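Teaching by Hand: A Conversation with the Demonstration Program at Darkbridge
Published 2022-05-09

The demonstration program at the Darkbridge research center is responsible for teaching two-arm systems to carry out ordinary handling tasks. Its coordinator, who has led the work from the first season, met with the newsletter to discuss how operators are trained, what is recorded, and why the program still relies on people to show a machine what to do.

The coordinator came to the field from industrial programming, where each motion was written out in advance. "I spent years typing in positions," the coordinator said. "If a part was delivered a little to the left, the whole routine had to be revised. Showing the task is a different kind of work. You perform it many times, with small differences, and you let the system learn from the differences."

Two methods are in use. In the first, an operator takes hold of the arm and moves it through the task. In the second, the operator stands apart and drives the arm by remote control, using a hand-held controller built by Katiyar. The coordinator regards the first as the better introduction for new staff. "When you push the arm yourself, you feel where it is comfortable and where it is not. You learn that the elbow has opinions. After that, we let people use the controller."

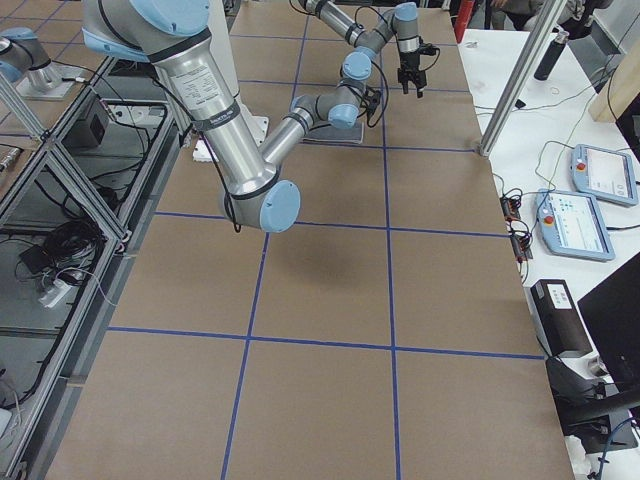 The preparation of the table receives as much attention as the motion itself. "We tape off areas so that an operator can be told where an object should begin," the coordinator said. "Otherwise everyone puts it down in the same convenient spot. People are very regular without meaning to be, and the system will pick that up and depend on it."

The first collection under the program, known as Wakus, comprised 1457 demonstrations. Of these, 229 were set aside after review. The coordinator was asked whether those represented failures.

"Some were. In others the task was completed, but the operator had paused for a long time in the middle, or had gone back and tried a second approach. We argued over those. A pause is harmless to a person watching, but a system trained on it may learn to stop there. We now ask operators to decide on the approach before they begin. If they make a mistake, they may correct it, and we keep the correction. What we discard is hesitation."

Operators work in short sessions and change places often. According to the coordinator, this was a request from the operators themselves, who found that remote control was more tiring than moving the arm by hand. Judging depth through a screen was the most common complaint.
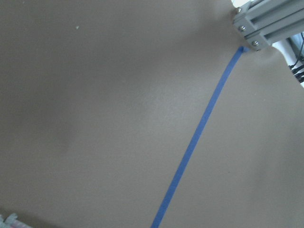
"The wrist view took us a long time to accept," the coordinator continued. "Operators wanted the wide view only, because that is how a person sees a table. But the learned system has to work from whatever its cameras supply, and near the moment of contact the close view usually tells it more. So we train people to glance between the two. It is awkward for a week or so."

The program has since begun a joint effort with Porkard, under which some 900 further demonstrations are to be gathered by staff with no background in robotics. Sessions will start in July. The coordinator expects the results to be less tidy than those of the first collection and does not consider that a drawback.

"Our experienced people have all come to move in the same way. They approach from above, they slow down at the same height, they let go at the same point. A newcomer will come in from the side. I would like the system to have seen that."

Asked what advice the program offers to other groups, the coordinator spoke chiefly of record keeping. Each session is logged with the operator's level of training, the method used, and any change made to the table. In the early months the last item was left out, and a number of recordings could not be compared with one another as a result.

"We had moved a camera mount and had not written it down," the coordinator said. "We found it much later, while looking for something else. The log sheet has a line for it now."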